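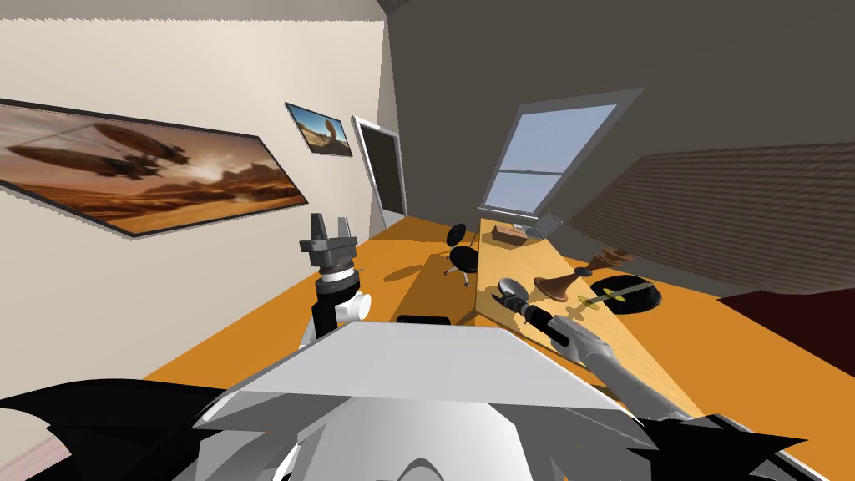
4 Mounting and first start

This section covers wall mounting of the Kendier room humidity controller and its pairing with a Tarnard extractor fan. Wiring of the fan itself is covered in section 5.

4.1 Choosing a position

Mount the controller on an interior wall. Keep at least 600 mm between the controller and any door frame, and at least 500 mm between the controller and any heater or supply vent. Do not mount it behind curtains or inside a cabinet. Large framed pictures on the same wall are acceptable if the side vents of the controller stay clear.

Note: Exterior walls give low temperature readings in winter, and the calculated relative humidity will be too high.

4.2 Fixing the base plate

CAUTION: Switch off the circuit at the breaker panel and check that it is dead before opening the wall box.

1. Loosen the screw on the underside of the controller and lift off the front cover.
2. Feed the supply cable through the rear opening of the base plate.
3. Level the base plate and fix it with the screws supplied. Hand-tighten only. A warped plate will stop the cover from latching.
4. Connect the conductors to terminals L, N and G. Terminal S is used only with the Iyer remote sensor.
5. Refit the cover and tighten the underside screw.

Seal any gap around the cable where it enters the wall box. Air drawn from the wall cavity affects the sensor.

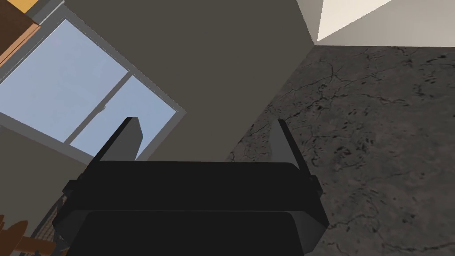 4.3 First start

1. Restore power. The status light blinks amber during warm-up.
2. Leave windows and doors closed until the light is steady green.
3. Hold SET for 5 seconds. The display shows PAIR.
4. Press the link button on the fan within one minute.
5. Select the room type. Use R2 for bedrooms and R4 for bathrooms.

If the display shows E4, the fan was not found. Repeat steps 3 and 4. If E4 returns, check the fan supply and see section 7.

Note: Controllers bought through Culta ship with pairing locked. Enter the code printed on the warranty card before step 3.

Revised 16 April 2023, G. Kamath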